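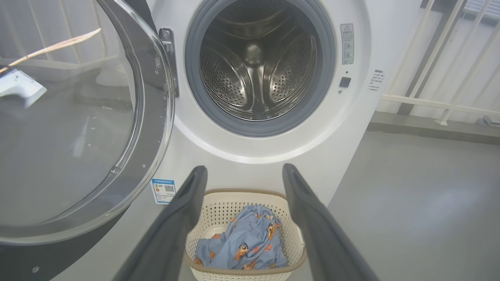

Laundry basket, plastic, by Skuvley

2026-06-05
By Bjarke Juhl

I paid 65 kroner for a laundry basket and expected very little. The Skuvley is sold as a "laundry companion", a phrase that would normally send me straight to the next shelf, but my old one had split along the bottom and Holst had nothing else in stock that week.

It is a plain rectangular thing in cream plastic with a tan rim and holes in the sides. The woven look fools no one from closer than the doorway. I don't mind that much, though I do wonder why plastic has to pretend to be something else.

What I wanted to know was whether it would go under the door of a front loader. My last basket didn't, so I pulled the washing out with one hand and held the basket off with my knee. The Skuvley is low enough to sit right up against the machine with the door open above it. Socks still end up on the floor now and then — that may be me.

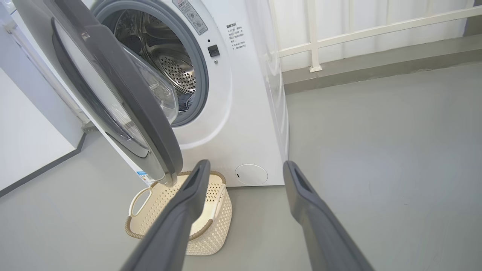 Basket on the floor below the open door, with something dark blue still in the drum.

The handles are where I start to grumble. They are open loops at the rim, fine for a load of shirts, but with wet towels in it the rim bends more than I'd like and the edge digs into my fingers. Arnar Hjaltadóttir, who shares the laundry room with me, has had the same basket since October and says hers hasn't cracked. She also washes half as much as I do.

The perforated sides are meant to let damp things breathe. Perhaps they do. I left a wet shirt in it overnight and in the morning I had a wet shirt. Small things can work their way into the slots too, and I've had to pick out the cord of a hood more than once.
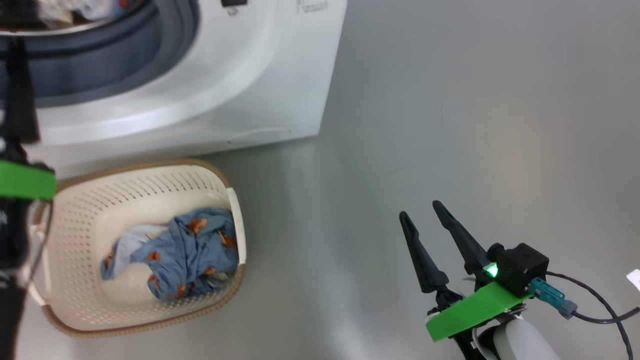 Light blue animal print in the basket, with paler washing still in the machine.

The Brotitz one costs more and has proper grips, but it is taller, and I doubt it would clear the door. For light loads I'd buy the Skuvley again at this price. For towels, no. Three stars, and I'll take one off if a handle goes before the winter.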